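Pick Cell Software Release Checklist, Walberg Cell 2
Release under inspection: planner and perception stack, April branch with November patches
Inspection date: 26 Nov 2022
Inspector: Nima Ebrahimi
Second reader: Bláthnaid Flanagan
Result: Conditional pass. See items 2.4, 3.5 and 5.3.

Marks used: OK, OK with comment, OPEN, N/A. An OPEN item must carry an owner. Items marked with S are safety items and cannot be waived by the inspector.

Section 1. Configuration and version control

1.1 Deployed commit matches the release tag. OK
1.2 No uncommitted changes on the cell controller. OK with comment
Comment: One local edit found in the logging config (verbosity raised to debug). Reverted before the rest of the inspection. Debug logging fills the disk in a few days at the current image rate.
1.3 Robot description file matches the installed arm and tool. OK
Comment: Tool center point checked against the measured value. The gripper collision mesh now includes the side-mounted sensor module. In the April branch it did not, and the planner treated that volume as free space.
1.4 Parameter files are read-only at run time. OK
1.5 (S) Safety controller checksum recorded and unchanged from previous inspection. OK
Comment: Checksum copied to the cell log by Raed Sleiman. The planner release does not write to the safety controller, and this remains the case.

Section 2. Perception

2.1 Camera intrinsics loaded from the current calibration file. OK
2.2 Camera-to-base transform verified with the target plate. OK
Comment: Verified at 6 plate positions. All within tolerance. Rerun after any contact with the camera mount, however light.
2.3 Table plane fit stable over repeated captures. OK with comment
Comment: The table top and the wall panels are both pale and give little texture. The plane fit is stable on the near part of the table and drifts toward the far edge. The region of interest has been pulled in so that the fit no longer uses points near the far edge. Do not widen it again without rerunning 2.3 and 2.5.
2.4 Block detector separates triangular and rectangular blocks. OPEN, owner Etornam Dankwa
Comment: In 30 test captures the detector labeled the triangular block as rectangular twice. Both errors came with one sloped face turned toward the camera. Position was correct in both. The grasp selected from the wrong label puts the fingers on a sloped face, which can eject the block on closing. Until this is fixed, run the triangular class with the confidence threshold raised, and let the cell skip the object when it falls under the threshold.
2.5 No false detections on the wall seams or on items beside the table. OK
Comment: Earlier releases produced false objects on the shipping labels of the boxes stored next to the table. The workspace mask now excludes them. The mask is defined in the base frame, so moving the boxes onto the table side of the boundary will bring the problem back.
2.6 Stale image check active. OK
Comment: Camera driver paused by hand. The planner refused to plan on the old image and raised the correct fault.

Section 3. Motion planning

3.1 Joint limits in the planner are inside the limits in the arm controller. OK
3.2 Collision model contains table, walls, camera mount and box stack. OK with comment
Comment: The box stack is modeled as one solid with extra height. Kiyoshi Sugawara asked for the flat item on top to be modeled on its own. Declined for this release. The extra height covers it, and the item gets moved too often for a separate model to stay correct.
3.3 Attached object added to the collision model after grasp. OK
Comment: A held block extends past the fingers on both sides. With the attached object missing, the planner will accept paths that drag the ends of the block across a neighbor. Tested with a second rectangular block and the triangular block left on the table.
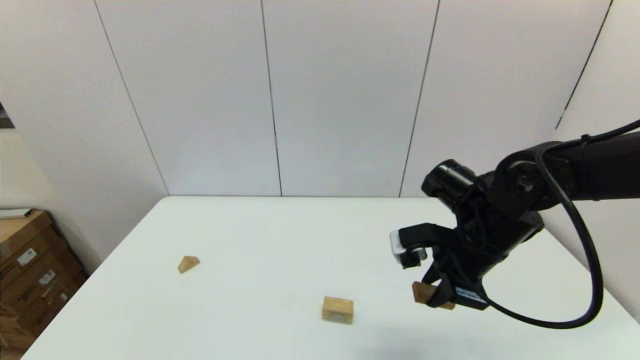

3.4 Attached object removed after release. OK
Comment: Also tested with the release interrupted by a protective stop. The object stays attached in the model until the operator confirms the gripper state, as intended.
3.5 Cable clearance respected in all planned paths. OPEN, owner Kiyoshi Sugawara
Comment: The cable is not in the collision model. The release relies on a limit on wrist rotation to keep the loop from tightening. The limit works for single moves. It does not account for rotation built up over a sequence, and in the long test the wrist ended 35 degrees closer to its stop than at the start. Proposed fix: return the wrist to its reference angle between cycles. Until then, sequences are limited to 21 picks, followed by a commanded return to home.
3.6 Planner timeout leads to a hold and does not trigger a retry at higher speed. OK

Section 4. Control and gripper

4.1 Approach speed reduced inside the near-table zone. OK
4.2 Force threshold stops the arm on unexpected contact. OK
Comment: Tested with a foam block at reduced speed. The threshold is set in the arm controller. The value shown in the operator screen is a copy and has no effect on the arm. Bláthnaid Flanagan requests that the field be grayed out. Agreed, low priority.
4.3 Gripper closes to the expected width for each class. OK with comment
Comment: Width reading is noisy near full close. The grasp check uses the average of several readings, which adds a short delay before lift. Acceptable.
4.4 Lost grasp detected during transfer. OK
4.5 (S) Emergency stop holds the arm from every software state. OK
Comment: Tested from idle, planning, approach, closing, transfer and fault. Restart requires a manual reset in all cases.
4.6 (S) Software cannot clear a protective stop. OK

Section 5. Tooling and logs

5.1 Replay tool opens logs from this release. OK
5.2 Clocks on cell controller and vision computer in sync. OK
5.3 Fault codes in the log match the printed fault list. OPEN, owner Raed Sleiman
Comment: Three codes added since April are missing from the list. One of them is the grasp-width fault, which operators will see often. Reprint before handover.
5.4 Rollback procedure tested. OK
Comment: Rolled back to the April branch and forward again. The rollback script does not restore the workspace mask. Copy it by hand, then repeat 2.5.
5.5 Remote access disabled during automatic operation. OK

Conditions of release

Sequence limit from 3.5 set in the cell config and locked. Raised threshold from 2.4 set for the triangular class. Operators told about both before the first shift on this release. Brutham and Prollia cells stay on the April branch until 3.5 is closed, as both use the same cable routing.

Reinspection covers sections 2 and 3 in full, plus item 5.3. Sections 1 and 4 need repeating only if the deployed commit changes.

Second reader's note (B. Flanagan): Agree with the result. For 2.4, I would like to see the test repeated with the block turned in small steps through a full rotation, with the label recorded at each step. Random placement leaves gaps in the angles covered. Etornam has the script.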